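Storage notes: mixed bins

Members sorting donated goods at Nilberg should use the gray metal bins for mixed items. Soft toys and plastic bottles may share a bin up to 8 kg gross. Labels stay on bottles until the second sort. Scuffed floors are acceptable; bent rims are not. Report those to Bok-nam Jeon.

We use cookies to remember your settings. Accept | Manage

Comments (2)

Tilinier: Does the limit include the bin?

bjeon: Yes, gross. Tare is on the rack list.

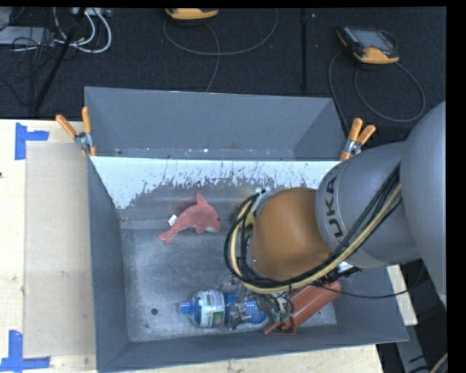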